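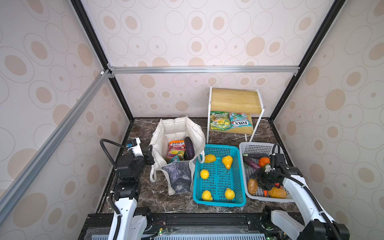

Trindenine 4 task software adds joint planning for two arms and soft containers

Veka has released Trindenine 4, the latest version of its control and planning software for pairs of robot arms working over a shared surface. The release adds a combined motion planner, a new model for soft containers such as bags, and a rewritten tool for reviewing recorded runs. It replaces version 3 for all new licences.

Earlier versions planned each arm separately and checked the two paths against each other before motion began. If the paths met, one arm waited. Trindenine 4 treats both arms as a single system and plans them together, so that one gripper can keep hold of a handle or an edge while the other works near it. The planner updates its collision model every 300 milliseconds. Cable loops at the wrist are included in that model as swept volumes, with a margin set by the user.

The perception module takes input from fixed cameras over the table and from a camera at each wrist. The fixed views are used to find baskets, shelves and the arms themselves. The wrist views are used at close range, where cloth, packets and bag openings are often hidden from above.
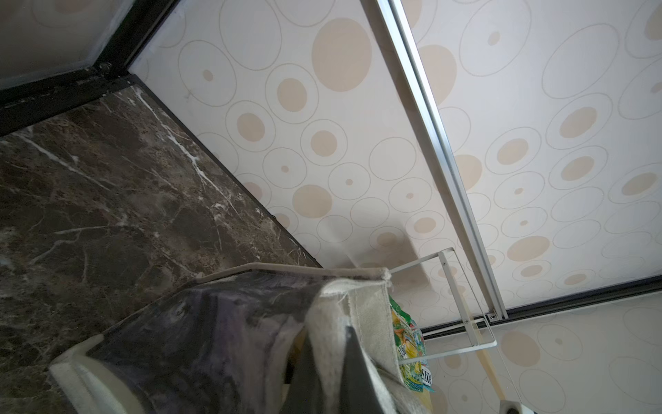 Each source carries its own time stamp and its own confidence value. When a wrist view is blocked, its weight falls and the planner relies on the last agreed position until the view clears or a time limit is reached. The time limit can be set per task. In version 3 it was a single value for the whole cell.

Bags are handled by a separate model. It stores an opening, a set of grasp points and an estimate of lean, and makes no attempt to recover the full shape of the fabric. Handles are tracked as their own objects, and a grasp on a handle is planned differently from a grasp on the side of the bag.
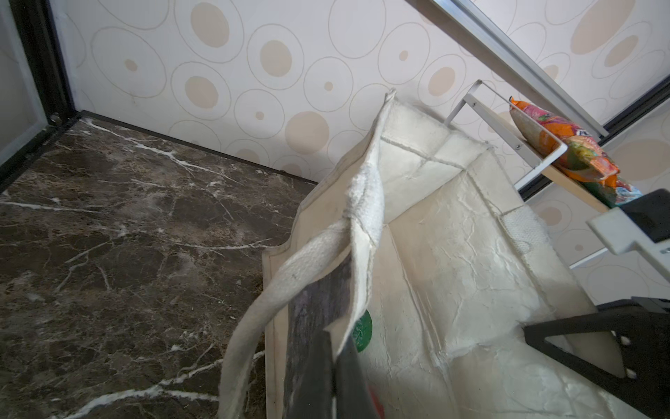
Does the software need a model of every item before it can be picked?

Items are grouped by class, and a grasp is chosen from the class and the measured outline. The library supplied with the release has 107 classes, covering produce, packets, folded cloth and open baskets. Users may add classes with the labelling tool.

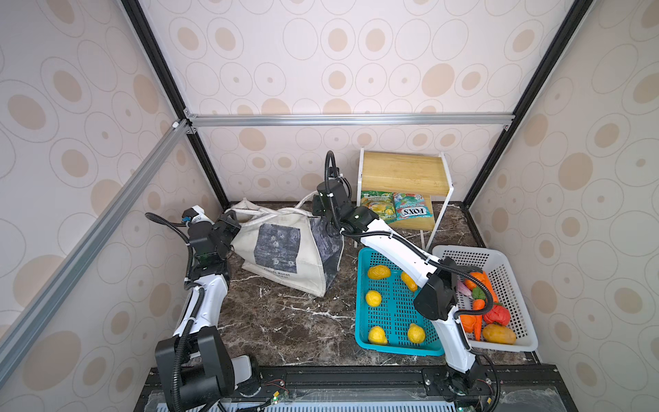
NGCOBO, Feb 24, 2019 – Trindenine 4 is available to licence holders from today. Sites on version 3 can import their existing task files, but camera calibration must be repeated, as the format has changed. The run review tool is included and reads logs from both versions.

Flosport will distribute the software and provide installation support. Integration with third-party grippers is limited to 13 listed types in this release. A maintenance update planned for August will add scripting for shelf tasks and a command-line version of the labelling tool.

Shares: 13
Comments: 4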